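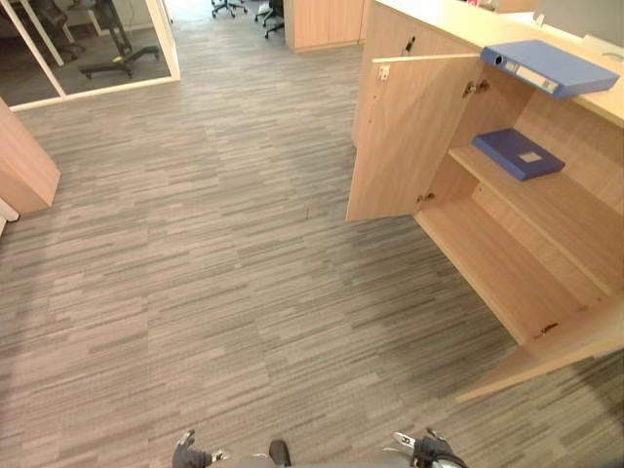 Storage cabinets along the office corridor at Costetti, with binder and box file.

Costetti Moves Project Records Into Shared Corridor Cabinets

Costetti, the records and office services arm of Zostari, announced in February that it has begun moving its paper project files out of individual rooms and into shared cabinets on the main office corridor. The change covers 500 binders and box files, among them the complete Christodoulou and Junitz project records.

Until now, staff who needed a signed original often had to ask in several rooms before finding it. Under the new arrangement, every file is listed in a single register and has a fixed shelf. The cabinets are light wood units with locking doors, placed within a short walk of the desks and meeting rooms.

Blue has been chosen as the color for all active project files, with a label to be filled in by the team that opens the file. Closed files will be kept in gray covers and sent to off-site storage after two years. 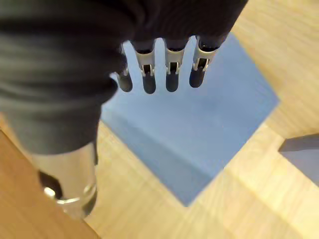

Teams are asked to return each file to its shelf by 5 p.m. and to enter any overnight loan in the register. Box files are reserved for loose drawings and correspondence. Papers that are already punched should go into ring binders – spare binders may be requested from office services.

The first stage, now complete, placed 122 files on the corridor shelves. A further 102 belonging to the Junitz project will follow once their contents have been checked against the register. Costetti expects the remaining files to be in place by the end of June.

Cabinet keys are held at the front desk and will be issued to one person per team. The digital archive is not affected by the move, and existing access rights stay the same.

About Costetti
Costetti provides records management, mail handling and meeting room services to the Zostari group and its clients.

Requests for further information may be sent to the Costetti press desk.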